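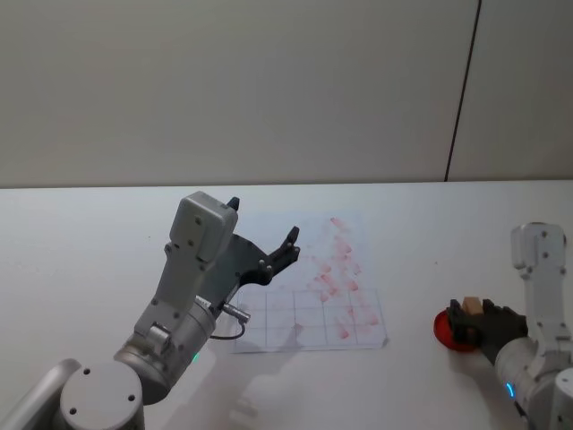 Does the Julunside clinic still charge storage on frozen embryos while transfers are on hold?

They do, same rate as before. I called this morning, 40 minutes on hold. The yearly fee runs as normal but they'll push the due date to June if you ask in writing. You have to ask, they wont offer it.

On March 22, 2020, another list member wrote:
> Our transfer got canceled, cycle day 19, meds already in the fridge. Has anyone
> had the Grarus plan pay for the meds twice? And is the Obi group
> still matching donor families or is that stopped too?

Grarus – paid for our second round, but only after an appeal. Send the cancelation letter from the clinic plus the pharmacy receipt. We got back all but 98 dollars. Keep copies, they lost ours once.

Obi is still taking profiles, no matches till clinics reopen. Home study visits are by video for now. Our caseworker said teh paperwork can all go ahead, so might as well get the medical forms in.

Also if anyone near Pollow has spare sharps containers pls write me off list. Pharmacy there is out.

More when I hear back about the consent forms – gotta run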